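Reference 3785, Paper Handling and Presentation
Irindale Amenities Testing, Zurkley Road site

# Call for participants: facial tissue folding and dispensing trial

Irindale Amenities Testing is recruiting adults for a paid trial on the folding, pinching and dispensing of facial tissue. The work supports a revised in-house procedure for grading tissue presentation in hotel and clinic washrooms. The current procedure, Kalniņš Method 2, grades a tissue after dispensing but does not specify how it was folded or gripped beforehand. Results between operators have been inconsistent as a consequence.

Sessions run through November. We need 20 participants. No laboratory experience is required.

## What the work involves

Each participant attends one session of two and a half hours, including a 15-minute break. Sessions start at 9 a.m. or 1:30 p.m. All work is done seated at a bench at standard desk height. Participants complete the following tasks in the order given on the session card:

1. Flat fold. Single tissues are folded to a squared flap against a printed template. The fold is pressed once with the side of the hand and then left alone.
2. Gathered fold. The lower part of the tissue is pinched from beneath so that it bunches, and the upper part is kept as flat as the paper allows.
3. Dispensing pull. Tissues are drawn from a Berkow flush-mount cover, one at a time, at the participant's normal speed.
4. Grading. Prepared tissues are scored on a five-point scale for squareness of the flap, creasing and fullness of the gathered section.

The gathered fold is the task on which operators differ most. A flap may carry a faint diagonal crease and still pass, provided the top edge is close to level. Loose, irregular folds in the gathered section are acceptable. Torn edges and separated plies are not, and are recorded as void.
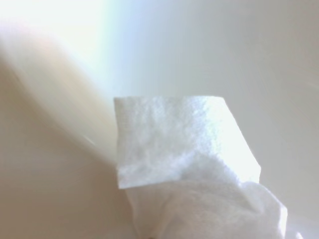
## Who can apply

Applicants must:

- be 18 or older and entitled to work in Australia
- have normal or corrected-to-normal vision
- be able to pinch and release light material repeatedly with either hand
- be able to read printed instructions in English

Applicants should not apply if they:

- have a known sensitivity to paper dust
- have an open cut, dressing or active dermatitis on the fingers or palms
- took part in trial 3119 (napkins, banquet fold) earlier this year
- are employed by a manufacturer or distributor of tissue products

Left-handed applicants are encouraged. The previous panel was heavily right-handed and the template has been redrawn to suit both.

## Conditions at the bench

The room is held at 23 degrees and 50 per cent relative humidity. Bring a light jumper if you feel the cold. Hands are washed with unscented soap and dried fully before the first task and again after the break. Hand cream, barrier cream and sanitiser must not be used on the day until the session is finished. Rings with raised settings are to be removed; lockers are provided. Long nails are not a barrier to taking part but will be noted on the record sheet.

Unscented, undyed tissue is used for all tasks. Participants may stop at any point and will be paid for the time attended, rounded up to the next half hour.

## Payment

Payment is $95 for a completed session, made by bank transfer within ten working days. Travel is not reimbursed. Parking behind Building C is free after registration of the vehicle at reception.

## Data

Names are held separately from results. Scores are reported by participant number only. Signed consent forms are kept for five years and then destroyed.

## How to apply

Collect form 1519 from reception at Zurkley Road or ask for it by phone. State your preferred start time, your dominant hand and any dates you cannot attend. Return the form to Danang Wuisan, Trial Coordination. Places are allocated in order of receipt, subject to the balance of left- and right-handed participants. A reserve list will be kept.

Questions about the folding tasks or the grading scale should go to Luuk Bakker, Methods. Please quote reference 3785 in all correspondence.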